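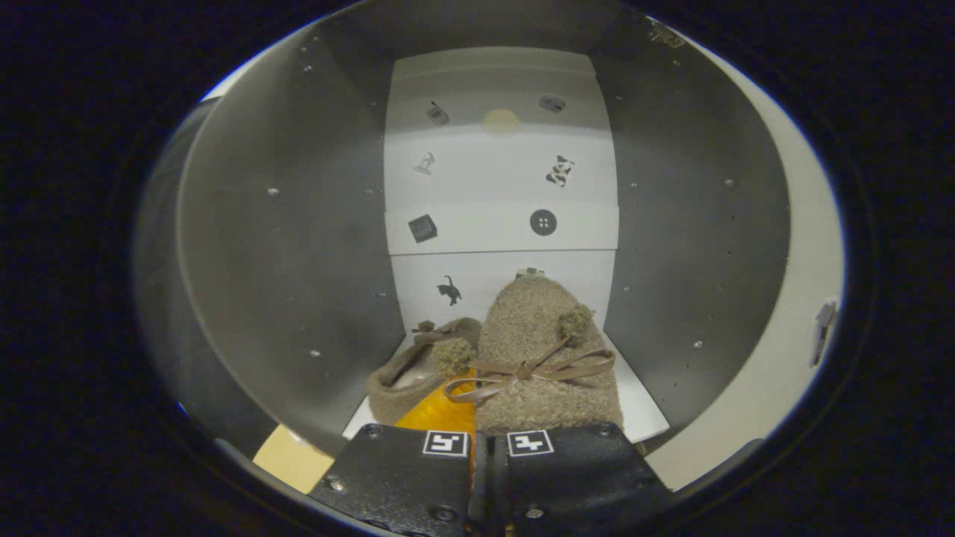
Does Home Court Still Matter? A Look at Free Throws in the Lelasine Conference

Final project report, Statistics in Sport
Rosalía Miranda
April 29, 2026

Why I picked this

Every announcer in our conference says the same thing when a visiting player goes to the line late in a close game: the crowd is going to get to him. I have sat in the student section at Zabala for three seasons and waved my arms with everyone else. I wanted to know whether we were doing anything. My guess going in was no, and I should admit that up front, as it probably affected which questions I asked.

What other people say

Coaches are sure the crowd matters. The two I talked to, both assistants, told me so in almost the same words, and neither could give me a number. One said "you just feel it." That may be true of how a gym feels. It tells us very little about whether the ball goes in.

The class reading splits home advantage into travel, officiating, familiarity with the building and crowd noise. Free throws are handy for testing the last one. There is no defender, the line is the same distance from the rim in every gym, and the whistle has already blown. If noise changes anything, it ought to show up there.

Data

I used the play-by-play logs the conference posts after each men's game. I went through them and typed every free throw into a spreadsheet: who shot it, home or away, time left, score margin, made or missed. That gave me 3522 attempts from this season's conference games. I left out the December tournament because it was played on a neutral floor.

The logs are not great. Komov's scorekeepers sometimes enter both shots of a two-shot foul on one line, and I had to guess at the order from the score that followed. Two games from Votero had no log for the second half at all, so I dropped them completely instead of keeping half a game. I don't know whether those games were unusual in some way. A classmate checked part of my typing against the originals and found a handful of mistakes, which I fixed. There are surely others in the part he did not check.

Attendance was worse. The box scores list a figure, but Zabala reported exactly 4000 for game after game, and I have been in that building on nights when you could lie down across a row. I stopped trusting the column and did not use it for anything except the small comparison described below.

Results

Home players made a slightly higher share of their free throws than visitors did. The gap was less than one percentage point. With this many attempts, a gap that small is well inside what you would expect from luck, and the test we learned in week 6 of the course agreed. I would not bet lunch on it.

Next I looked only at "pressure" shots, which I defined as the last 4 minutes with the margin at five points or fewer. There were almost 700 of these. Visitors did shoot worse than they had earlier in games. So did home players, by nearly the same amount. If the crowd were doing the work, the home side should not be slipping too. Tired legs would explain it just as well, and so would plain nerves.

I also compared the gyms. Komov's building, which has the loudest reputation in the conference, was near the middle for visitor shooting. The lowest visitor percentage came at Votero, where the listed crowds are the smallest. I don't think small crowds make people miss. With so few games in each gym, I think one or two bad shooting nights moved the number.

Problems with this study

My cutoff for pressure shots was picked before I ran anything, but I did later try a three-point margin to see if it changed the answer. It didn't. Had it changed, I'm not sure I would have been strict enough to ignore it.

I also did not adjust for who was shooting. Teams that are ahead late try to get the ball to their best shooters, and home teams are ahead more often. That alone could produce the small home edge I found. A better version would compare each player with himself, home and away, but most of the bench players had too few attempts for that to mean much.

One season of one conference can't rule out a small effect. It can make a big one hard to believe, and the announcers are describing a big one.

What I would do next

I would like sound readings from inside the gyms, taken at the moment of each shot. "Loud" is doing a lot of work in this argument and I never measured it. I would also add the women's games, where I have seen no numbers at all from our conference. The spreadsheet is in the course folder, with the guessed entries marked in yellow so that anyone who disagrees with my guesses can take them out and run it again.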